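Subject: Re: [kaven-users] How many demonstrations for soft parcels?
List: kaven-users
In reply to: Goicoechea, "How many demonstrations for soft parcels?"

On Thursday Goicoechea wrote:

> We want to begin recording for the Salitine cell next month. Is it
> better to have many short examples or fewer complete ones? And do
> you keep the failed grasps?

Hello all,

I can answer for Grotine. We record complete examples, from the crate to the belt, with two arms. One session is 40 examples and then the operator has a rest of 30 minutes. Short pieces we tried in April, but the policy learned poorly how to go from one piece to the next.

1. Wrist views. Please look at them before you train. With soft goods the wrist camera is often very near to the material, and a large part of the view is the arm itself and folds of white. I keep such examples if the head view is clear at the same moment - I would not delete them only for being ugly.
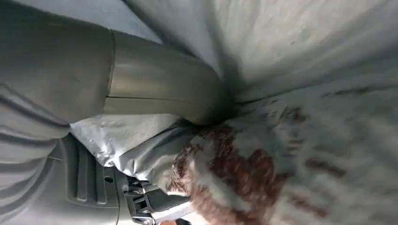 2. Failed grasps. We keep them when the operator corrects the fault inside the same example. If he stops and starts again, we mark the file and leave it out. For our last training we left out 14 files.

3. Head view. It must have the crate, the scanning platform and the belt in it together. The label on our column asks for the waybill to face up, so turning the bag belongs to the task and must be in the examples too. Both arms may be busy at once, one at the crate and the other at the belt, and we record this as one example. Thin plastic bags need the most variety: folded, crumpled, standing, with the print in any direction.

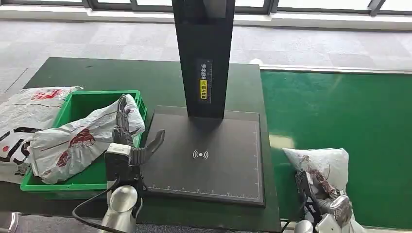

Kaven support wrote to me off the list that they would cut such an example in two, one file for each arm, and that the importer accepts both forms. I have not tested their way. With our way the training needed 3 tries until the arms stopped waiting for each other, so perhaps they have a point.

If somebody has compared the two on the same bags, please write here.

Regards,
Grotine recording desk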